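Tundska pre-lit garland: change to the lamp circuit

October 26, 2018
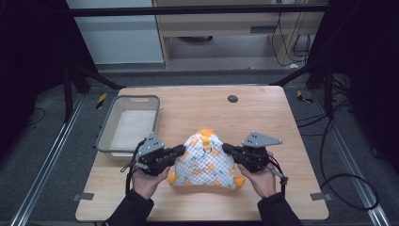
Octavio Valderrama asked whether last season's Tundska garland can be joined end to end with the new one. It cannot. The earlier version used a two-pin coupling and the current one uses three, so the plugs will not mate, and adaptors should not be fitted.

The new garland carries 188 warm white LEDs on a green PVC stem and runs from a low-voltage transformer supplied in the carton. Up to 3 lengths may be run from one transformer – a fourth will trip the cut-out. The lead from transformer to first lamp is unchanged.

Branch tips are wired and arrive folded flat. Open them from the plug end, working outwards, before the garland is hung. The Brindo door wreath has the same tips but is battery operated and is not affected by this change.

Replacement transformers for the earlier garland remain in stock at Vimlow until March. Orders should quote part 26 and state the lead colour, green or clear. Queries on couplings go to Efraín Lozano at the trade counter.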